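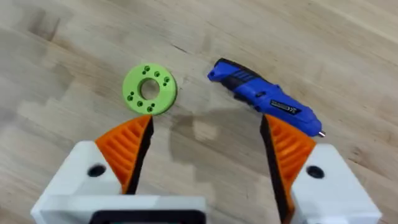 How I Teach a Gripper to Pick the Right Thing, Using Only a Wrist Camera

Posted 17 March 2018 in Povatside build notes

A few people wrote in after my last post asking how I get a policy to choose between two objects when the only view it has is from the wrist. I promised I'd write the whole thing up, so get a coffee, this one runs long!

The method is plain imitation learning. I drive the arm by hand, record what the wrist camera saw and what the arm did, and train a network to copy me. The part I want to cover is how you collect the demos, because I've wasted more evenings on bad demos than on bad code.

What you need

An arm with a two-finger gripper and a small camera mounted behind the fingers, looking out past the tips. A table. Two objects that don't look or grab alike. My current pair is a lime-green 3D-printed ring and a blue cordless screwdriver. The ring is flat with a big hole through the middle, so you can pinch across the rim or put one finger through the hole. The screwdriver is long and wants to be grabbed across the body. Two different grasps, two very different colors, and that makes it a friendly first task.

My finger pads are printed in orange with ridges across them and a black strip along the inner edge. Whatever color you choose, keep it away from the colors of your objects. I once ran green pads with a green part (don't ask how long it took me to spot the problem).

Step 1: Fix the camera and leave it alone

Tighten the mount, then check that both fingertips are in view with the gripper wide open. You want them there all the time. The network learns where the tips are compared to the object, and if the camera shifts halfway through recording, your early demos and your late demos disagree with each other. I save one picture of the open gripper at the start of each session and flip between it and the live view before I record anything.

Step 2: Lay out the objects

Put both on the table for every demo, even though you'll only pick up one. If you record ring demos with just the ring out, the policy never has to choose, and it'll go for whatever it sees first. Ask me how I know.

Move things between demos. Swap sides. Turn the screwdriver so the bit points different ways. I keep the objects far enough apart that the open fingers can come down on one without bumping the other, and once that works I start closing the gap.

Step 3: Record

I did 400 demos for this task, split evenly between the two targets. Each one starts from a slightly different height and angle. Go slow on the last bit of the approach, and close the fingers only when you've stopped moving. Mixing the two into one swoopy motion looks great and trains terribly.

Tag each demo with its target when you save it. I use a plain text file with "ring" or "driver" on each line, and that word gets turned into a single extra input to the network.

Step 4: Throw some away

Watch them all back at double speed. Yes, all of them. I tossed 19 out of this batch, mostly ones where I hesitated over the table or started toward the wrong object and corrected. Some people keep the corrections on purpose, and there's a good argument for it, but with a set this small I'd rather keep it clean.

Step 5: Train, then test on layouts you didn't record

I trained for 70 passes through the data. Longer didn't help me, and the reaching got oddly stiff. I also shift the brightness of the pictures at random during training. The gripper throws its own shadow onto the table, and that shadow moves with the arm, so you don't want the network leaning on it too hard.

For testing, set out the objects in places you never used, and ask for each target from the same layout. That second part matters a lot. If it grabs the ring when you ask for the ring and also when you ask for the driver, your target input isn't doing anything.

What I saw

Picking the correct object came quickly. Grasping it well took longer. The ring was the troublemaker, since coming in a touch high means the fingers close over the top of it and come up with nothing. Adding more ring demos that started off-center fixed most of that for me. The screwdriver mostly failed when it lay nearly in line with the fingers, and I still don't have a fix I like. Turning the wrist earlier helps a little.

Next up is a third object and a messier table. If you try this with a different pair, send me your layouts and your failure notes, I'd love to compare!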